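About us

Konbridge is a small test workshop for robot grippers. We started with one bench and a borrowed desk, and now we are five people with 70 square metres of floor. Manufacturers and research groups send us their grippers, arms and cameras, and we try them on the same set of objects, in the same order, and write down what we find.

We do not build or sell any gripper ourselves. This was decided by our founder, Sawsan Zein, at the very beginning, and we keep to it.

How we work

Every gripper goes through 23 tasks. Some are easy, like lifting a block. Others are less kind: picking up a folded cloth by one corner, or opening a bag that does not want to stay open. Soft objects are the part customers ask about most. Hand-held grippers are tried by at least two persons, as the size of the hand changes the result more than we expected when we began.

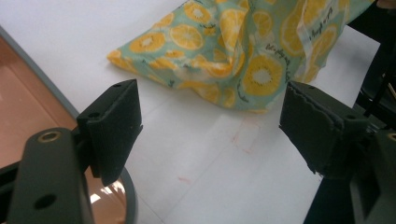 Hand-held gripper with open fingers, and a citrus-print fabric bag on the bench.

Who we are

Sawsan Zein, founder and test planning
Wissam Atallah, arms and controllers
Rosimeire Meireles, cameras and calibration
Suha Yammine, soft objects
Afaf Harb, reports and customer contact

Visits are possible by appointment. Please write to Afaf first and tell her which model you wish to compare, and if you need the report before a certain date.

Page updated March 2026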